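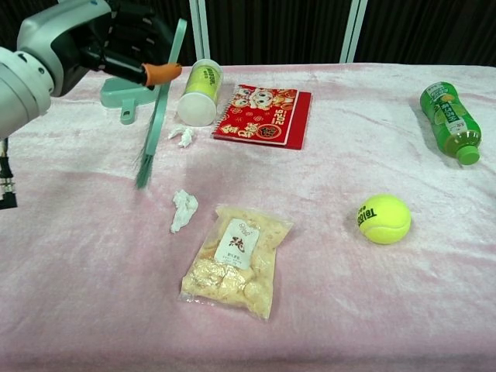

**Unit 4: Stale feedback in multi-fingered hands**

Reading before the session: the Lekthorpe incident log and the grasp controller chapter of the lab manual.

## 1. Background

The task is tabletop clearing with mixed objects: rigid (dustpan, brush), rolling (tennis ball, bottle) and soft (crumpled tissue, snack bag). Soft objects set the force limits. A hand that grips a brush handle safely can burst a sealed bag if the same current limit is left in place.

The Lekthorpe cell ran this task with the Mägi grasp controller. The arm and the hand have separate controllers. The arm controller has its own protective stop. The hand controller receives a grasp type, a target closure and a current limit, and reports joint position and motor current for each finger.

## 2. The fault

On cycle 963 of an unattended run, the hand closed on a snack bag and kept closing after contact. The bag burst. The arm then lifted and carried on to the place position with the fingers still driven. No alarm was raised and the run continued until an operator pressed the stop.

Sequence taken from the log:

1. Grasp command accepted, soft-object current limit set.
2. Current feedback from the hand froze at its last value before contact.
3. The feedback gap lasted 242 ms.
4. The controller read the frozen value as "no contact" and raised the limit to the next step.
5. Feedback returned. The raised limit was not withdrawn.

## 3. Causes

**Immediate cause.** Intermittent contact at a cable connector on the arm. The cable had too little slack for the wrist angles used near the edge of the table. Bending the cable by hand with the arm powered down reproduced the open circuit.

**Software cause.** The watchdog was set to 100 ms and should have tripped. It checked that packets arrived. It did not check that the values in them were new. The gateway between hand and controller repeated the last valid reading inside fresh packets, so the link looked healthy throughout.

**Design cause.** Limit stepping was allowed upward without a confirmed fresh reading. Missing data was treated the same as a measured zero.

## 4. Why the arm did not stop

The protective stop on the arm responds to arm joint torque. Finger load on a light bag is far below the threshold. A fault confined to the hand is invisible to it, and a stop on the arm does not remove drive from the fingers unless the two are wired or programmed together. At Lekthorpe they were not.

## 5. Corrections made

- Sample counter added at the hand and checked at the controller.
- Gateway repeat function switched off.
- Cable rerouted with a service loop, strain relief fitted.
- Arm stop and hand drive linked in both directions.

The Fasengate cell uses the same gateway. Its repeat setting was still on when checked in October.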